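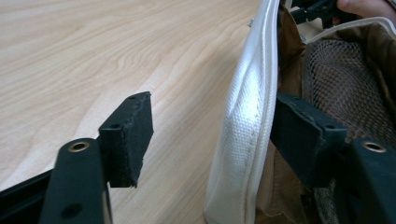 According to Paora Te Moana, the new floor in the main gym at Steltport is slower than the old one, and he wished the club had waited another season before ripping it out. He said so more than once while we were standing in the parking lot before the doors opened, and a few people near us agreed with him. I had no opinion yet. I had only seen the old floor twice, both times from the upper seats.

The Steltport basketball club opened its building to the public in September, ahead of the preseason. I drove over from Wike in the morning and got there a little before 10 a.m. Parking is free on the north side if you come early. By eleven the lot was full and people were leaving cars along the road to Medholm.

Entry was by the side door, where they handed out a paper map and a wristband. The tour groups left every half hour. Ours was led by Hemi Goodwin, who runs the player development program and talks fast. We started in the weight room, went through the film room and the locker room, and ended on the court.

The weight room is smaller than I expected. It has five squat racks in a row and a strip of turf down one wall for sled pushes. Goodwin said the guards and the bigs lift at separate times during the season, mostly to keep the room from getting crowded.

The film room has stepped seating and one large screen. They ran eight minutes of clips from last season's playoff series against Medholm, the one that went the full distance. It was all defense: how the weak side rotated on the corner three, and what went wrong when it didn't. I would have stayed for more of that. A man in the back row asked why they kept switching on screens in Game 4, and Goodwin said he had asked the coaches the same question.

The locker room was a quick walk through. We were asked not to sit down or touch anything at the stalls.

Then the court. The building holds 3372 for a game, and the end sections now fold back so that two practice courts can run side by side. Visitors could shoot for ten minutes per group. I made very few. The ball does seem to come up a bit lower off the dribble, so Te Moana may have a point, though the staff said a new floor takes a few weeks of play to settle. The rims are the same ones as before.

A short scrimmage between the academy teams started at 1 p.m. It was two twelve-minute halves with a running clock. The team in white pressed full court from the opening tip and led the whole way until the last two minutes, when they got tired and gave up three layups in a row. They held on by one. I counted about 500 people in the seats by then, going by rows.

Food was one stand in the lobby with hot dogs and coffee, and the line was slow. The team store had last year's shirts marked down, mostly in small sizes. Season tickets were on sale at a desk by the stairs, and single-game tickets go up later through Hovivero, the same as last year.

The home opener is against Medholm. Doors for that one will be on the south side only, so ignore the arrows on the open day map if you kept it.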